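Celina Krajewska had the coffee poured before I got my coat off, and she was already talking about the table. "Black was my idea," she said, "and I've been told since that I should have asked somebody who dusts." She runs the workroom at Butik, the linen shop in Gravstead, and it's where she folds, sorts and frets over every cloth before it goes on the shelf.

She likes white walls close in around the tabletop. "You get so you only look at the cloth," she told me, "and that's lovely, really, on a Friday afternoon when your head is full of other things!"
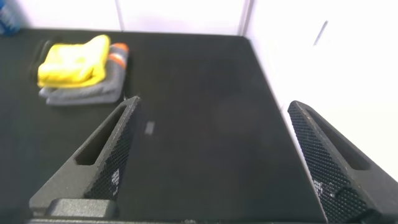 The black tabletop and white walls in the workroom.

We got on to folding, as everyone does with Celina sooner or later. She learned it from Sigrun Nygård, who once had her redo 2 shelves of dish towels before lunch (she still laughs about it, mostly). A yellow microfiber towel gets folded the same patient way as a good linen one. "It's a cleaning cloth, sure, but somebody is going to open a drawer and see it," she said. The gray ones she likes in a plain rectangle, and if a corner crumples a little she'll live with it until the next round. Bits of tape on the table bother her far more.
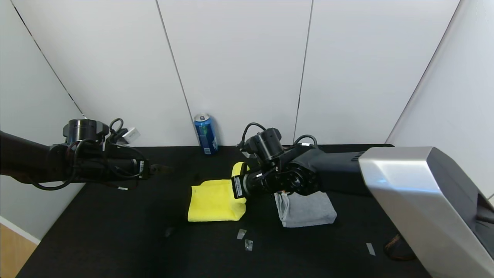
Does she keep different colors for different jobs at home?
"Yellow for the kitchen and gray for the bathroom, and my husband has never once remembered it."

In September she expects 465 new cloths from Jolholm, and she's already clearing the shelves.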